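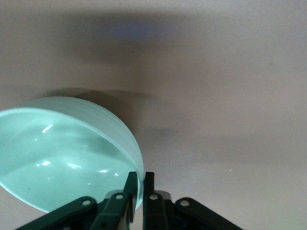
4. Setting and Clearing the Table

Trovik Tableware Care and Set-Up Guide
Updated November, by Tineke Hermans

Search this guide Enter keyword Go

This section covers the glazed bowls in the Dostarau line, in all colors including pale green. It applies to everyday use at home and to small dining rooms. For serving platters and lidded dishes, see Section 6. For replacement pieces, see Section 9.

4.1 Before first use

1. Take each bowl out of its sleeve and set it on a flat surface, open side up. Keep the sleeves if you plan to store the set for part of the year.

2. Peel off the paper label on the foot. If glue stays behind, rub it with a little cooking oil on a soft cloth, wait a few minutes, and wash it off.

3. Run a fingertip slowly around the rim. It should feel smooth all the way around. Small changes in color where the glaze thins at the rim are normal and are not covered by the warranty.

4. Wash the bowl by hand in warm water with dish soap. Rinse and dry.

Note: The ridges on the outer wall are part of the shape. Packing dust can settle in them, so use a soft brush for the first wash.

Caution: Do not use a bowl with a chip, a sharp spot or a crack that you can feel with a fingernail. Set it aside and order a replacement under part number 934.

4.2 Preparing the tabletop

1. Clear the table and wipe it with a damp cloth. Crumbs and grit under the foot of a bowl can scratch a matte finish.

2. Dry the table with a second cloth. Leave it until no damp patches show.

3. Check that the table does not rock. If it does, turn the leveler under the short leg until the top sits still.

4. If your tabletop is painted or oiled, stick the felt pads from the accessory bag onto the foot of each bowl. Press each pad for a few seconds. Pads must come off before machine washing.

Note: Pads are not needed on stone or glass, though some people prefer them for the noise.

4.3 Placing the bowls

1. Start at one end of the table. Set the first bowl at least 3 inches in from the edge.

2. Place the next bowl with its center 24 inches from the center of the first. On a narrow table you can bring this down a little, but leave room for elbows.

3. Lift bowls to move them. Sliding a bowl across the table wears the unglazed ring on the foot and may leave gray marks on light surfaces.

4. If you are using plates from the Grirkari line underneath, put all the plates down first and then the bowls. The foot of the bowl fits inside the well of the plate.

5. Put spoons to the right of the bowl. Do not stand them in empty bowls while you set the rest of the table, as they tip over easily.

Caution: Hold a full bowl with both hands, one on each side below the rim. The glossy glaze is slippery when wet or oily.

4.4 Filling

1. Warm the bowl with hot tap water before serving soup. Pour the water out and dry the inside.

2. Fill to a finger's width below the rim. Less is better if the bowls have to be carried from another room.

3. For salad or fruit, dry the bowl well first so that dressing does not thin out at the bottom.

Caution: Do not pour boiling liquid into a bowl that has just come out of the refrigerator. Let it stand at room temperature for nearly 38 minutes first.

4.5 Clearing and washing

1. Scrape out leftovers with a rubber spatula. Metal tools can leave gray lines on the glaze. These are metal deposits and usually come off with baking soda paste.

2. Carry no more than 3 bowls in a stack.

3. Wash by hand, or place in the upper rack of the dishwasher, tilted, with the open side facing down. Bowls must not touch each other during the cycle.

4. Dry the foot ring before putting the bowl away. It is unglazed and holds water longer than the rest.

Note: If a dull film builds up inside the bowl, soak it for ten minutes in equal parts white vinegar and water, then wash as usual. Film is easiest to see with the bowl tilted toward a window.

4.6 Storage

1. Let the bowls cool and dry fully.

2. Stack with a paper towel or cloth circle between each one. Onsri cloth dividers are cut to fit and are sold separately.

3. Keep stacks away from the front edge of the shelf. Put heavier serving pieces on a lower shelf, never on top of the bowls.

4. For long-term storage, return each bowl to its sleeve and stand the box upright. The arrows on the carton show which side goes up.

Caution: Open shelves must be fixed to the wall before you load them. Check the weight limit given by the shelf maker. A full carton with packing counts as 100 percent of the load allowed on the fold-down shelf in the Onsri cabinet, so store nothing else on that shelf with it.

Continue to Section 5, Stain Removal.

Contact Trovik customer service | Copyright Trovik. All rights reserved. | Back to top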